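Getting creases out of a faux leather skirt?

Bought a black faux leather skirt secondhand from a shop in Kisley and it came folded up tiny in a mailer. Creases everywhere, the worst ones across the front. I have a dinner on 07/10/2025 and would love to wear it. Can I iron this thing?? The label is gone so I have no clue what it's made of.

Alina Dinu

Please don't put an iron right on it! I melted a jacket that way - well, one sleeve. Hang it in the bathroom while you shower, then smooth it with your hands and leave it on the hanger for 2 days. Mine took three showers but I'm impatient and kept checking. A clip hanger is fine if you put a bit of felt under the clips, otherwise you get dents at the waist.

Szabolcs Rácz

Hair dryer on low, keep it moving. Inside out is best.

ulumwood_682

Same as Szabolcs, plus roll it next time you pack it. I keep mine on a fat cardboard tube from the fabric store in Sandberg. Another black piece of mine got stuffed in a bag and the folds are pretty stubborn:
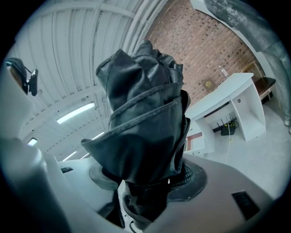 More in Clothing Care

Does fake suede shrink in the dryer?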